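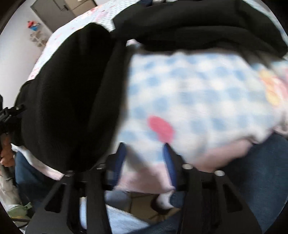
Noman Pirzada
@nomanpirzada
4/15/23

Folding thread, then. I own a great deal of black clothing and have reached the age where it all has to be put away by someone, and the someone is me.

The trouble with black is that it has no edges. You pick up what you think is a sleeve and it's a hem. You fold the hem in half and find you have folded a sleeve, a collar and part of your own cuff.

My aunt in Endbridge says to do it on a light cloth so you can see what you're up to. I have two light cloths. One is checked and very cheerful. The other is a bath towel with opinions about fluff.

She is right, annoyingly. Against pale checks a jumper at least has an outline -- against my old navy duvet cover it was a rumour.

Method so far: lay it face down, sleeves in, bottom up to the shoulders, turn it over, look at it, shake it out, start again.

Bought a folding board from Wulta two years ago. It makes beautiful flat rectangles, provided everything you own is a child's T-shirt.

Someone asked why I don't hang things up. I have a rail. It holds four coats and a suit I wore to the Cheema wedding in October, and it leans.

Thick things I now roll. They look like draught excluders and they stay rolled until I shut the drawer, at which point they relax.

A reply says to watch a video with 2,000 comments under it. I read the comments instead. Half of them are about whether socks should be balled. Tempers are high.

Pile is done, bar one cardigan I've folded inside out -- it can stay like that until I need it.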